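Projektbericht im Modul Assistenzsysteme im Alltag
Anum Talpur, Betreuung: Arbeitsbereich Haushaltsrobotik

Trultumus Starter im Praxistest: Was leistet das Einräumpaket von Zerkar?

1. Ausgangslage

Zerkar bietet unter dem Namen Trultumus ein Softwarepaket an, das einen mobilen Serviceroboter laut Prospekt »in einem Nachmittag küchentauglich« machen soll. Zum Paket gehören ein Kameramodul für den Kopf, eine Lizenz für die Objekterkennung und eine Bibliothek fertiger Handlungsabläufe, darunter »Getränk einräumen« und »Getränk bringen«. Der Preis für Hochschulen liegt bei 471 Euro im Semester. Meine Aufgabe war es, zu prüfen, ob sich die Anschaffung für das Praktikum lohnt. Ich gebe zu, dass ich dem Prospekt von Anfang an wenig geglaubt habe, und habe deshalb die Testbedingungen vor der Installation schriftlich festgelegt.

Als Vergleich diente Lightfoot, die Eigenentwicklung aus dem Vorjahr, die auf derselben mobilen Plattform läuft. Lightfoot kann weniger, ist aber dokumentiert.

2. Installation

Der versprochene Nachmittag wurde zu rund 10 Arbeitsstunden. Der größte Teil davon ging in die Kalibrierung des Kameramoduls. Die mitgelieferte Anleitung bezieht sich auf eine ältere Version der Bedienoberfläche, in der zwei Menüs anders heißen. Der Support antwortete freundlich und verwies auf dieselbe Anleitung. Nach einem Neustart brach die Verbindung zur Plattform ab, bis ich die Netzwerkeinstellungen von Hand eintrug. Im Prospekt steht dazu »automatische Erkennung« – bei mir wurde automatisch nichts erkannt.

Positiv: Die Ablaufbibliothek ist übersichtlich, und einzelne Schritte lassen sich ohne Programmierkenntnisse umstellen. Wer nur vorführen will, kommt damit schnell zu einem ersten Ergebnis.

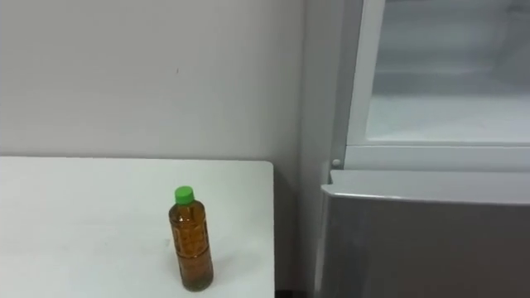 Für den eigentlichen Test habe ich den Ablauf »Getränk einräumen« gewählt, mit dem Zerkar am stärksten wirbt. Er besteht aus Anfahren, Erkennen, Greifen, Tür öffnen und Abstellen. Jeder Abschnitt wird von der Software einzeln als erfolgreich oder gescheitert gemeldet. Die Aufgabe ist bewusst leicht gehalten: Auf dem weißen Tisch steht nur die eine Flasche, und ihr grüner Deckel hebt sich von Tischplatte und Wand deutlich ab. Der Kühlschrank steht gleich daneben, der Fahrweg ist also kurz. Wenn ein Produkt unter solchen Bedingungen Schwierigkeiten hat, muss man über volle Arbeitsplatten gar nicht erst reden.

3. Ergebnisse

Ich habe acht Durchläufe mit Trultumus und acht mit Lightfoot durchgeführt, jeweils von derselben Startposition und bei gleicher Beleuchtung. Die Erkennung arbeitete bei Trultumus zuverlässig, das muss man dem Paket lassen. Auch beim Greifen lag es leicht vorn. Schwach wurde es beim Öffnen der Tür. Dort brach der Ablauf mehrfach ab, einmal mit der Meldung »Aufgabe abgeschlossen«, obwohl die Flasche noch im Greifer hing. Eine Statusmeldung, die man mit eigenen Augen nachprüfen muss, hat für eine Auswertung keinen Wert.

Lightfoot brauchte für jeden Durchlauf länger und verfehlte den Griff öfter, meldete aber jeden Fehlschlag korrekt. Nach einem Abbruch fährt Lightfoot in die Ruhestellung zurück. Trultumus bleibt stehen, wo es gerade ist, und wartet auf eine Eingabe.

Das Zusatzmodul Flaltine, das laut Zerkar die Türgriffe verschiedener Geräte selbstständig lernt, war in unserer Lizenz nicht enthalten. Auf Nachfrage bekam ich eine Testversion, die sich nur mit einem bereits hinterlegten Gerätemodell starten ließ. Ob das Modul den Schwachpunkt behebt, kann ich daher nicht beurteilen. Dass man es getrennt bezahlen soll, finde ich bei einem Ablauf mit »einräumen« im Namen trotzdem fragwürdig.

4. Einschränkungen

Die Zahl der Durchläufe ist klein, und getestet wurde an nur einem Kühlschrank. Ein Teil der Abbrüche könnte auch mit meiner Kalibrierung zusammenhängen – ich habe sie zweimal wiederholt, ohne dass sich am Türproblem etwas änderte. Aussagen zur Dauerhaltbarkeit sind nicht möglich.

5. Empfehlung

Für das Praktikum rate ich vorerst vom Kauf ab. Die Objekterkennung wäre als Einzellizenz interessant, wird so aber nicht angeboten. Ich schlage vor, bei Zerkar eine vollständige Testversion von Flaltine anzufragen und die Durchläufe mit korrigierter Statusmeldung zu wiederholen. Die Protokolle und die Konfigurationsdateien liegen im Projektordner, die Zugangsdaten zum Testkonto gelten noch bis Ende Juli.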